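Local Government > Courts and Contracts
Thread: Sebastian purchasing clerk pleads guilty, what happens to the Releck contract?

vsison
Friday, June 12, 2020
The former purchasing clerk for the city of Sebastian entered her plea this morning. One count of accepting a gratuity, one count of falsifying a bid record. The payments came from a sales agent for Releck, which has had the parking meter software contract for six years. I was in the hallway when it let out and only heard the last part, so correct me if I have the counts wrong. What I want to know is whether the contract gets thrown out or just keeps running.

amanalo
You have the counts right. There was a third one and it was dropped as part of the deal. Sentencing has not been set.

The contract keeps running for now. The city attorney put a memo in the council packet that says the plea covers her conduct and does not void anything by itself. The council would have to vote to end it, and the item on the next agenda is only a discussion item.

tiongson_a
That memo is wrong or at least lazy. The contract has an ethics clause. If a vendor's agent pays a city employee, the city can terminate with 30 days' notice. It doesn't need a conviction of the company. I read the whole thing when they renewed it.

amanalo
The clause says "may terminate." It doesn't say the contract is void. That is what the memo says too.

tiongson_a
Fine, but the memo never mentions the clause. A council member reading only the memo would think they have no way out.

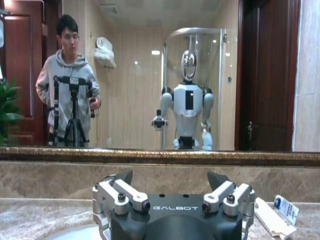

Is the sales agent charged too?
He was charged in a separate case, and his hearing was moved to later in June at his lawyer's request.

cmsarmiento
I worked two desks down from purchasing until I retired. Everybody is talking about the clerk, but the bid file had to be signed by a supervisor, and then by finance. Somebody signed a bid record that had a late bid marked as on time. Either they didn't read it or they did. I would like the council to ask about that before they argue over the meters.

Also the losing bidder, Clillar, wrote a letter about the late bid at the time. It was stamped received. I don't know where it went after that.

barroso_s
I think this is getting bigger than it is. She took money, she admitted it, she will be sentenced. The meters work. If they cancel, we pay for a new system, new training and new signs, and the council will blame the budget on it for years. I own a shop on the main street and I don't want another spring of bagged meters.

tiongson_a
The meters working has nothing to do with how they were bought. Clillar's price was lower. You paid for that too.

barroso_s
Lower on paper. Their bid left out maintenance after the first year. It's in the comparison sheet, page 9.

amanalo
Page 9 is the sheet she admitted changing. I would not lean on it.

barroso_s
I didn't know that. Is there an original?

amanalo
There should be one in the court exhibits. The clerk of court charges by the page. I put in a request for case file 3939 and will post what I get. 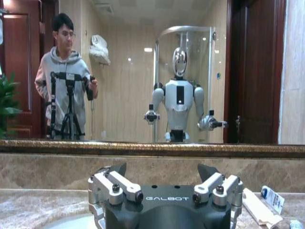 GALBOT gripper, close up.

vsison
Thanks for the file number. I called the city this afternoon and was told the discussion is item 19, so expect a late night. Public comment is at the start, three minutes each, and you sign up at the door.

cmsarmiento
I will sign up. I would rather ask about the signatures than the meters.

barroso_s
I'll probably go too. Still against canceling in the middle of the year. If they let it run out and rebid it properly, with Trikiteo or Clillar or whoever, I have no problem with that.

tiongson_a
Letting it run out means two more years of paying Releck. I can't agree with that, but I would settle for a vote on the notice clause so we know where each member stands.

amanalo
Request went through. They said to allow a week for copies.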